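Thermal expansion vessel

A thermal expansion vessel is a small closed tank that takes up the extra volume of water in a heating or hot water system when the water warms. It is fitted to sealed heating circuits, to mains-pressure hot water cylinders, and to the closed side of some drain-free solar loops. Without one, the pressure in a sealed circuit rises quickly during heating and water is lost through the safety valve.

Construction

The usual vessel is a steel shell divided by a rubber diaphragm or fitted with a replaceable rubber bag. One side is connected to the system water. The other side is filled with air or nitrogen through a valve of the same pattern as a car tire valve. Vessels for heating circuits normally have a fixed diaphragm, and water touches the bare steel on the wet side. This is acceptable only where the same water stays in the circuit and its oxygen has been used up. Vessels for drinking water have a full bag or a coated wet side, and the rubber must be approved for contact with drinking water. The two types are often painted in different colors, but colors differ between makers and the data plate should be read before fitting.

Vessels of 18 liters are common on domestic circuits. Those of 300 liters and above stand on the floor and serve larger buildings.

Precharge

The precharge is the gas pressure in the vessel with no water pressure acting on it. For a heating circuit it is set slightly above the static head, which is the pressure due to the height of water above the connection. If the precharge is too low, the vessel fills with cold water when the system is filled and has little room left. If it is too high, water enters only after the system pressure has already climbed.

The precharge must be measured with the water side isolated and drained. A reading taken with the circuit under pressure shows the circuit pressure and gives no information about the charge. Gas passes slowly through rubber, and the charge is checked at each annual service.

Sizing

The required size depends on the water content of the system, the highest and lowest water temperatures, the static head, and the setting of the safety valve. Adding a buffer tank to an existing boiler circuit can raise the water content several times over, and the original vessel, including any built into the boiler, is then too small. Solar loops need a further allowance for the fluid pushed out of the collectors when it boils.

At Bakilana, a hostel building heated from a buffer tank, a survey by Godfrey Mosoti compared the fitted vessel with the measured content of the circuit. The report, dated 2021-02-20, traced repeated discharge at the safety valve to a vessel chosen for the boiler alone. A second vessel was connected to the return pipe in June.
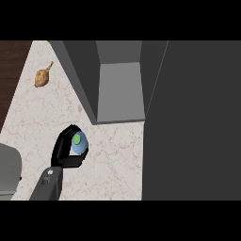 Position

The vessel is normally connected to the return, where the water is cooler, and close to the suction side of the pump. The point of connection is the one place in the circuit where running the pump does not change the pressure. Placing it on the discharge side can draw the upper parts of the circuit below air pressure and let air in at vents. No valve that can be closed by hand in normal use may stand between the heat source and the vessel. A lockable service valve with a drain is allowed in most practice.

Faults

A split diaphragm lets water into the gas side. The usual sign is water at the gas valve when its pin is pressed. A vessel that has only lost its charge can be recharged with a pump.

See also

Safety valve
Buffer tank
Static head
Asamby method (vessel sizing)

References

Laizer, Mwende. Sealed Heating Circuits. Steduven, 291 pp.
Mosoti, Godfrey. Bakilana Heating Survey. Punder Technical Notes, no. 3.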